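3.2 Bag weight and walking distance

Pupils at the two schools, Kikevero and Thevar, were weighed with and without their bags on a single morning in December. Of the 677 pupils enrolled, 216 had returned a signed form and were included. Each pupil also marked the route from home on a street map, and we measured its length along the road. Pupils who came by bus were asked to mark only the part they walked.

Bag weight did not fall as the walk got longer. Pupils with the longest walks carried as much as those who lived next to the school, and in the upper grades they carried slightly more. Some bags reached up to 20 percent of body weight. Lockers were available at Thevar only, and few pupils there said they used them every day.

A backpack of the general type discussed in this section is shown in Figure 2.
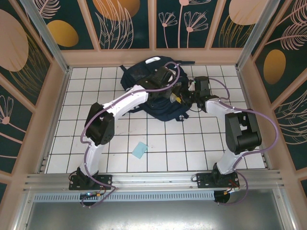
Figure 2. Dark navy backpack.

Strap use was recorded separately at the school gate and is reported in Section 3.3.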